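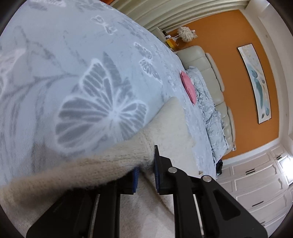 *Recolha num quarto: a garra manual junto à colcha azul, com as duas mandíbulas voltadas para a cama.*

O laboratório da Praltine ocupa o segundo andar de um edifício em Plitville, mas a maior parte dos dados do projeto Firau não vem de lá. Vem de quartos habitados, onde as pessoas arrumam a roupa de cama com uma garra na mão. A investigadora que coordena a recolha pediu para não ser identificada e recebeu-nos às nove da manhã, antes da primeira sessão.

"Começámos com teleoperação", conta. "Uma pessoa comandava o braço à distância e nós gravávamos. Para blocos e copos servia. Com tecido era lento demais, e quem operava cansava-se depressa."

A alternativa foi tirar o braço da recolha. O operador segura a garra, que leva uma câmara, e faz a tarefa como a faria em casa. A trajetória é reconstruída depois, a partir do vídeo. O conjunto atual tem 1,000 demonstrações, gravadas em 18 casas, todas com mantas, colchas ou almofadas.

Perguntámos o que torna uma cama difícil. "Os padrões ajudam", responde. "Uma colcha estampada dá pontos de referência à reconstrução. Um tecido liso e claro dá muito poucos, e se a manta for da cor da cabeceira perdemos o bordo." Há ainda o problema das camadas: a garra fecha sobre duas mantas quando devia pegar só numa - e no vídeo nem sempre se percebe.

O modelo treinado com estes dados foi testado num braço fixo, em 48 tentativas de puxar e alisar uma manta. A investigadora prefere não resumir o resultado numa percentagem. "Alisar corre bem. Dobrar, ainda não. O braço chega ao canto certo, mas aperta tarde e o tecido foge."

A comparação com o método descrito por Grigaitė, que usa apenas dados simulados, está por fazer. "Temos de usar as mesmas mantas e a mesma medida de erro. Sem isso, os números não dizem nada."

A próxima ronda de gravações está marcada para setembro. A garra mantém-se, mas os operadores vão passar a repetir cada tarefa com a outra mão. "Quase todos os nossos dados são de destros", diz. "Só demos por isso quando o braço teve de trabalhar do outro lado da cama."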